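Workshop > Tips > Grippers > Looking after a two-finger hand gripper

Tips Tools Cleaning Spares Fabric work Contact

Looking after a two-finger hand gripper

These notes cover the hand-held grippers with linkage fingers and ribbed pads that we use for folding and picking up clothes. They are simple tools, and most of the trouble with them comes from dirty pads, loose pivot screws and lint in the joints. A gripper used every day should get a short check in the morning and a proper cleaning once a week.

Before you start

Clear a flat surface and put down a light-colored towel. Small screws roll, and they are easy to lose on a dark bench. You need a screwdriver that fits the pivot screws exactly, a soft toothbrush, a lint-free rag, dish soap, and a small bottle of light machine oil. A magnetic dish is handy. If your gripper has a battery or a cable, take it off first.

Cleaning the pads

Pads pick up skin oil, detergent residue and fine fluff. Once the ribs fill up, thin cloth starts to slide out, and people tend to squeeze harder to make up for it. That wears the linkage.

Brush the pads dry, working along the ribs. Then wipe with a rag dampened in warm water and a drop of soap, and wipe again with plain water. Let them air dry for 55 minutes before closing the jaws on anything. Do not use rubbing alcohol on soft pads. It dries the surface, and Tulta pads in particular go chalky at the edges.

If a pad has a shiny strip where the ribs used to be, replace it. Change left and right together. A new pad facing an old one will pull the cloth to one side.

Pivot screws

Look at the screws where the finger plates meet. On the plain model you can see 4 from the top. Open and close the jaws slowly and watch each one. A screw that turns with the plate is on its way out.

Tighten a little at a time, the same amount on both sides, and try the jaws after each adjustment. The fingers should move freely under their own weight when you tip the tool, with no side play at the tips. If you have to choose, leave it slightly loose. A stiff joint makes the operator's hand tired long before the end of a session.

Yee-man Yip marks every screw head with a line of paint pen that runs onto the plate. When the line no longer meets up, the screw has moved. We now do this on all our tools.

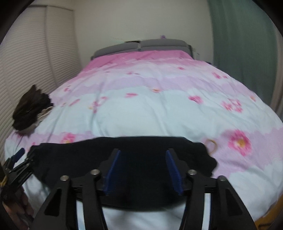 Haruna Kamata
Tool care and bench repair, Jemau

Checking the grip on cloth

Test on the kind of thing you will be handling. A bed with the covers on is a good place for it, as the surface gives a little and the pads can get under the edge of a garment. A dark garment on a light, patterned duvet is easy to follow by eye.

Bring the jaws down with the pads on either side of the fabric, close them gently, and lift a hand's width. Hold it there and count to 3. The cloth should hang from the middle of both pads. If it hangs from one pad only, the fingers are closing unevenly, and you should go back to the pivot screws. If it creeps downward, clean the pads again.

Watch what else gets picked up. A duvet cover pinched along with the garment usually means you are pressing down too far before closing. Move hair ties and other small items off the bed first if you are doing a timed run. They get into the linkage and jam it half open.

Lint in the linkage

Plates with cut-outs are light and easy to see through, but threads wind around the inside corners. Pull them out with tweezers while the jaws are fully open. Never cut toward the pads. After clearing the threads, put one small drop of oil on each pivot, work the jaws back and forth, and wipe off everything that comes out. Oil left on the plates ends up on the laundry.

When using two grippers

Keep them as a pair. Clean both on the same day and set the screws to the same feel. A left tool that closes easily and a right one that needs a firm squeeze will give you crooked folds, and it is hard to tell which one is at fault. Soon-im Yeom puts a dab of nail polish inside each handle, one color per pair.

Storage

Hang them with the jaws slightly open. Pads stored tight against each other take a set over a few weeks. Keep them out of direct sun and away from heaters.

Spares

We keep two sets of pads and a bag of pivot screws for each pair. Pads last us up to 300 sessions on cotton, fewer on denim. Olari screws fit the older plates but have a taller head, so check that the fingers still close all the way before putting the tool back on the hook.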